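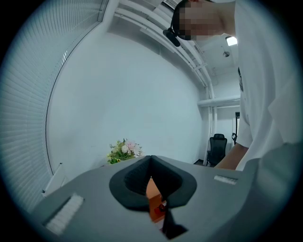 Let the Visitors Hold the Gripper

Search this site Go

I went to the open day at Clotau on 8th October expecting a robot arm behind a rope. Most of what I saw was people with gray hand-held grippers, doing small jobs by hand so that a machine can learn them later. One of the staff, in a loose white T-shirt and a black headset or head-mounted camera, leaned in close over the work. A small bouquet of pink and white flowers stood nearby.

I think more firms should show this part. Kandpal, across town, puts on a polished show every October, and you leave knowing nothing about how the thing was taught. At Clotau they told us one simple task can take 3,000 tries, and that the first 300 are often thrown out. That is dull, slow work, and people ought to know it is paid work.

My complaint is that we could only watch. There were 64 of us on the list, and a few minutes each with a gripper would have taught us more than the talk did – which ran long. Kidville lets children try theirs at its fair, and adults can be trusted with the same. The next open day is at the Zadach site in spring. I have asked them to put a spare one on the table.

Contact | Copyright Notes on Work | Back to top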